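Progress report: Safer Crossings and Bridges, Vulville district
Second report to the Akbari Fund, period ending in December

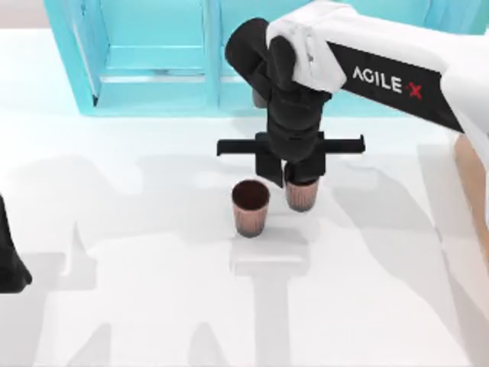

1. Where we are now

The period was mostly good for the project. The work on the Grokitz road bridge is finished, the phone line is open every night, and the training of local drivers has started. Two activities are late, and I explain them in sections 3 and 4.

Your grant for this period was 2450. We spent most of it on signs and on printing. The detailed accounts go to your office separately, in the same format as last year.

2. Grokitz bridge

The new signs with the help line number are now on both sides of the bridge, at the height of a standing person, and also at the bus stop on the Vulville side. The road authority gave us permission for the signs in the first month, earlier than we expected. They also repaired the lamp over the north footpath, which had been dark since last winter.

We asked for a higher railing, and the authority has agreed to it in principle. The engineers must first check if the old concrete can carry the weight. Their answer should come before spring. Until then the patrol walks the bridge every evening from 8 pm, on foot and in pairs.

The patrol stopped and spoke with 21 people in this period. We do not write down names, and we do not claim that all of them were in danger. Some were only tired or had missed the last bus. In a few cases the patrol called the ambulance service and waited until it arrived.

3. Training for drivers

Bus and truck drivers are often the first who see a person in trouble near the road. In the first report we promised a short course for them, with advice on where to stop, whom to call and what to say. It takes two hours and is given at the bus depot in Vulville after the morning shift.

So far we held 10 courses. The drivers asked for more about what happens to them afterwards, when they have seen something terrible and must go back to work the next morning. We had only one page on this. We have now made it longer and added the contact of a counselor – this was not in the original plan, but the cost is small.

The courses in Sketulau did not start. The depot there changed its shift plan twice, and we could not find a free hour that suited both sides. We have a new agreement for the coming period.

4. Help line

The line received 776 calls. The busiest hours are between 11 pm and 2 am, and in these hours we still have only one person at the phone. Callers sometimes wait too long. I consider this the weakest point of the project at the moment.

We wanted to add a second person from the autumn, but the training of new listeners took longer than planned. They should be ready for the night shift in the next period.

5. Next period

– Start the driver courses in Sketulau.
– Put a second listener on the line from 11 pm to 2 am.
– Receive the engineers' answer about the railing and send you a copy.
– Check all signs after the winter and replace the damaged ones.

6. Request to the Fund

We ask for your permission to move the unused part of the travel budget to the night shift of the help line. The total of the grant stays the same. If you agree, please confirm in writing, so that we can prepare the new shift plan in time.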